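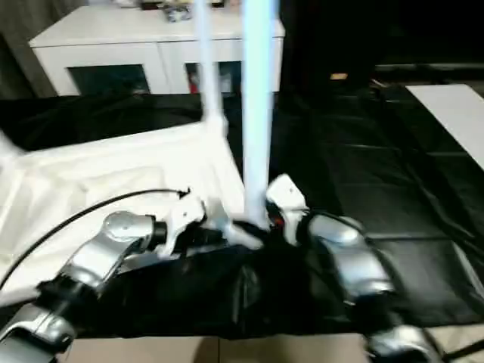 Je compare deux façons d'apprendre une tâche à deux bras : une politique entraînée sur toutes les démonstrations, et la même sans celles où l'opérateur s'est repris. La tâche consiste à manipuler une structure en tubes blancs avec sa toile, posée sur une bâche noire brillante. J'ai 1 156 démonstrations. Sans les reprises, le taux de réussite baisse de 11 points, alors que j'attendais l'inverse. Est-ce que je filtre mal, ou est-ce un résultat connu ?
Vasco Calado, 22 mai

Réponse de Duarte Gouveia
Connu, oui. Les reprises montrent au modèle comment sortir d'une mauvaise position. Si tu les enlèves, il n'a jamais vu la pince à côté du tube et il reste bloqué. Garde-les, mais coupe le moment de l'erreur et ne conserve que la correction. Chez nous, sur Ludine, on coupe environ 2 secondes avant la reprise. Vérifie aussi que tu compares à nombre d'images égal.

Réponse de Henrique Patrício
Combien d'essais par politique ? Avec 13 essais, un écart de 11 points ne veut rien dire.

Réponse de Jaime Amaral
Moi j'ai changé la bâche pour une mate et ça allait mieux. Pas testé avec les reprises.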